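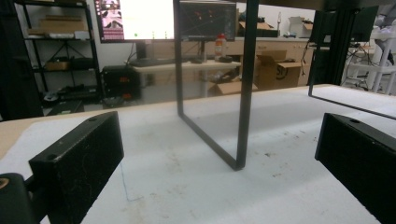

4. How Corrections Travel

Figure 3. Transparent panel in a thin black metal frame, standing upright on a white table.

4.1 The water rumor and the first reply

We now turn to the part of the study that surprised us most. Section 3 followed a single false claim, that the town water in Truredau had been shut off on purpose ahead of a local vote, from its first appearance in a parents' group to its arrival in nearly every group in our sample. Here we follow the corrections. They are harder to trace than the rumor, and far more interesting than we expected when we began coding!

The sample holds 1,347 messages that mention the water supply, drawn from neighborhood, school and market groups in Truredau and Clornard whose members agreed to share their archives with us. All names and phone numbers were removed before we received the files. We kept a message as a correction if it denied the rumor, gave a different cause for the outage, or asked other members to stop passing the claim along. Plain expressions of doubt ("are you sure?") were coded separately and are taken up in 4.3.

The first correction in almost every group came from an ordinary member. It was usually short, often a little irritable, and it rested on something the writer knew firsthand: a cousin at the pumping station, a repair truck on the hill road, a tap that was still running two streets over. The official notice from the Clornard water office came later, as a scanned letter with small type. Members did forward it, but mostly with a line or two of their own on top, and it is this added line that other members quoted back in their replies.

4.2 Voice messages

Voice messages deserve a section to themselves, and we are delighted that the archives kept them. Earlier work on rumor in messaging groups has leaned heavily on text, for the good practical reason that text can be searched. We had every recording transcribed by two people working separately — slow going, but it opened up a side of these groups that we would have missed completely.

Spoken corrections were more patient than written ones. Speakers tended to repeat the rumor in full before denying it, something that guides to fact-checking usually warn against. In our material the repetition seems to do a different job. It lets the speaker show that they have heard the same story as everyone else and took it seriously, and only then do they explain why they have changed their mind. Replies to spoken corrections were warmer in tone and contained fewer insults. We can't say from the archives whether listeners believed them, since a friendly reply and a changed opinion are two separate things.

There is also a wonderful mixing of sources in the recordings. The community radio station in Ongart read the water office letter on air during its evening bulletin, and members held their phones up to the radio and posted the result. You can hear kitchens, traffic, a dog. These clips moved between groups more freely than the letter did, and they carried the announcer's voice, which many people in the valley have known for years. We treat them as a separate category in the coding book (Appendix B) because neither "official" nor "personal" fits them well.

4.3 Doubt as a starting point

Questions came before corrections more often than we had guessed. A member would ask where a claim had come from, the person who posted it would name another group, and someone who belonged to both would go and look. We call these members bridges. Most wrote very little otherwise. Several appear in the archive only through this one episode, fetching an answer from one group and setting it down in another, and then going quiet again.

Bridges matter for anyone planning a response to false news. The Dimitz project, which ran a rumor hotline in both towns from June onward, recruited its contacts among group administrators, and that was a sensible choice with the information available at the time. Our material suggests that quieter members with a foot in two or three groups would be worth inviting too. They're not easy to find from outside. Asking people which groups they read, as opposed to which ones they run, would be a cheap way to begin.

4.4 Limits of the material

Members who volunteered their archives may be more careful with news than their neighbors. Deleted messages are missing, and we have reason to think that some of the angriest posts were removed before sharing. Private one-to-one chats fall outside the study altogether, though members mention them constantly ("I told her in private"), and a good share of the correcting may well have happened there.

We also looked at only one rumor. It concerned a public service, it could be checked by turning on a tap, and it named no person or group as a target. Claims that accuse a stranger or a minority move under very different pressures, and we would not want the findings here stretched to cover them. Section 5 compares the water case with the school closure rumor, where the first official statement was itself mistaken and the groups had to work out a correction to the correction.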